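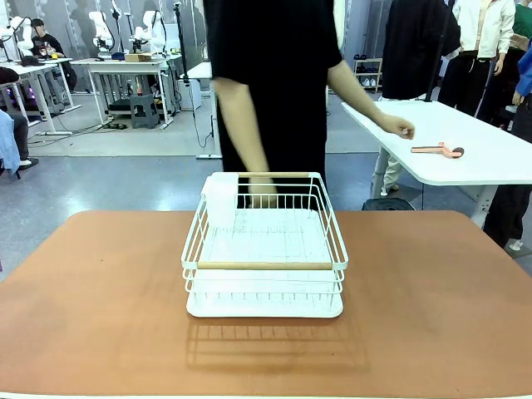
Too much vinegar, according to the woman on the bread stall, and she said it before I had finished asking. She had a spoonful of the June chutney on the back of a cracker and she chewed it for a long time. Then she said it would be all right by Christmas if I left the lids alone, and that she never uses more than half of what the book says.

25 October 2022

So that was the morning. I came home with a brown loaf and a bag of windfalls that someone was giving away by the bus shelter, and decided to do another batch the same day while I was cross about it. The book is the old Skavora one with the stained cover. It gives a pint and a half of malt vinegar to four pounds of fruit. I have always followed it. This time I put in a pint to begin with and kept the rest by the hob.

The apples were mixed. Some cookers, a few small red ones that went to fluff as soon as they were hot, and several with so much bruise on them that I got one good slice and threw the remainder on the heap. I peeled them sitting down with the radio on. There was a programme about canals, then the news, which I turned off. Three onions, a handful of sultanas that had been at the back of the cupboard long enough to go hard, brown sugar, ginger, mustard seed. I had no dates. I thought about going out again and didn't.

It rained from twelve until gone three. The gutter over the back door is still dripping where the joint has come apart. I rang Hendricks about it last week and they said they would ring back with a price, and they haven't. I put the bucket under it again. If I hear nothing by the end of the month I shall try somebody else, although they did the shed roof well enough and didn't leave a mess.

Chutney takes longer than I ever allow for. The book says an hour and a half and it was nearer three hours before I could draw the spoon across the bottom of the pan and see the metal for a moment. I stood and stirred for most of the last hour. The sugar catches if you leave it, as I found out in June when the phone went, and I suspect that is the real trouble with that batch and the vinegar is only part of it. There is a burnt taste underneath. I didn't mention the phone to her.

I tasted it at two hours and it was flat, so in went a bit more vinegar, then a bit more. By the end I had used nearly all of what the book says. I am not sure what that proves. She may cook hers with a lid on for the first part and lose less of it. I must ask her next time, if there isn't a queue.

Jars next. I had saved plenty but the lids are the difficulty. Half of them smelled of pickled onion, and two had gone rusty round the rim and went in the bin. I washed everything, stood it all to drain, and then did the jars in the oven on a low heat. The new lids from Wiltard fit the squat jars and not the tall ones, though the packet says they fit both. They were 50 pence each, and I have kept the receipt. The tall jars got the old lids with a circle of waxed paper underneath.

It came to four big jars and a small one, and a scraping in the bottom of the pan that I had on toast with cheese for my tea. It was very sharp and made my eyes water, but chutney eaten hot always does that. I have written the date on the labels and nothing else. Last year I wrote "mild" on some and "hot" on others and then gave the wrong ones away.

The kitchen smelled so strongly that I opened both windows and had to put my coat on to wash up. The smell has got into the tea towels and the curtain, and I expect it will be in the bread by tomorrow. The pan needed soaking. I filled it with hot water and soda and left it on the back step next to the bucket, where it can stay until morning.

Went up to the spare room at five to see where I could put the jars. They want somewhere dark. The cupboard under the stairs is full of paint tins, and I don't like the shelf above the boiler as it is warm there all winter. In the end I moved the shoe boxes off the wardrobe floor and put the new jars at the back with what is left of the June lot in front. While I was in there I found the missing part of the jigsaw, or at any rate a bag of blue pieces which I think are the sky. The box says 216 pieces, which sounds an easy one, but it is nearly all sky and sea. I had given up on it in the spring. I have put the bag on the stairs to bring down.

The evening was quiet. I wrote out the new quantities on a card and tucked it in the Skavora book at the right page, with a note about the heat. I also looked up what people say about pears, as I have been promised some. Most put in less sugar and cook them for a shorter time. One woman uses cider vinegar and swears by it, but the price of it is silly at the moment - nearly double what I pay for malt.

The gas meter reading is due. I read it with the torch and wrote it on the back of the envelope, then couldn't find the envelope, then found it under the loaf. Must do it online tomorrow before I lose it again.

The bread was good, by the way. A bit heavy, with a proper crust. I had the second slice with butter at nine o'clock and should have stopped at one.

Still raining when I went up. Emptied the bucket once more before locking the door. To get tomorrow: dates, washing-up liquid, stamps, and more of the waxed paper if they have any in.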